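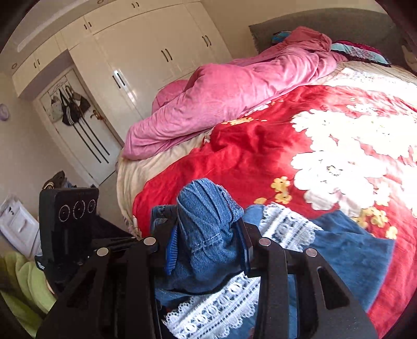 *A hand-held gripper closed on a rolled denim garment over a red flowered blanket.*

**Home gripper comparison** is the practice of trying out two or more gripper designs on ordinary household tasks, usually with the tool held in a person's hand before it is ever fitted to an arm. It grew up alongside the folding and tidying work that many small robotics groups took an interest in, and it is still a favorite way to get to know a new pair of fingers – you learn a surprising amount in one afternoon with a heap of clean clothes and a bed to work on.

## Background

Early comparisons were mostly done on a bench, with blocks, cups and foam balls, and the results were tidy and easy to repeat. Cloth was left out for a long time. Sunee Limsakul, then working at Primholm, argued in her notes on the Ginora trials that a gripper which does beautifully on a cup may be quite hopeless on a waistband, and she made denim a standard part of her test set because it is thick, stiff at the seams and heavy enough to slide out of a weak grasp. Mixed garments, say denim with a lace trim, were added in June of the same year and proved to be the part people argued over most.

## Method

In the Ginora procedure each design gets 30 grasps per garment, divided between a flat lay, a loose heap and a finished fold. The operator picks up the piece, lifts it clear of the bedding, holds it for a slow count and sets it down again. A grasp that takes up the blanket as well is written down as a *double*, and doubles are kept apart from drops, as they tend to come from the shape of the fingertip and drops more often from the strength of the grip.

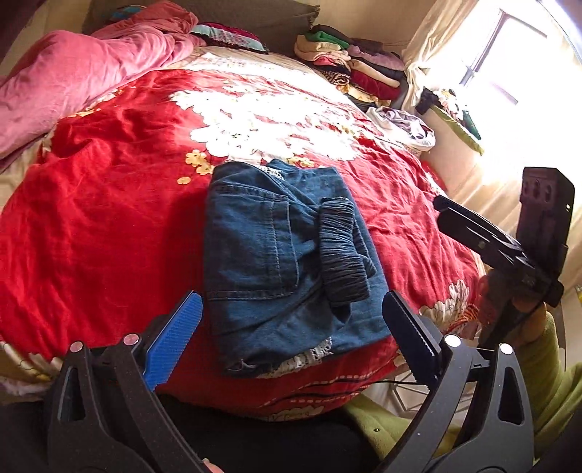 Two-handed work is scored separately. With a gripper in each hand the operator can pin one edge and fold the other over it, and most people find this a good deal more comfortable once they stop trying to lead with both at once. Othmane Benjelloun, who wrote the Clunix variant of the procedure, allows about 120 seconds for a pair of pants and doesn't mind which hand goes first.

## Fingertips

Much of the discussion centers on pads. Textured pads hold a folded edge well, while serrated ones bite into seams nicely but can snag on lace and loose threads. The Chidiac pad set was cut to fit several finger shapes for just this reason, so that pads could be swapped without changing anything else.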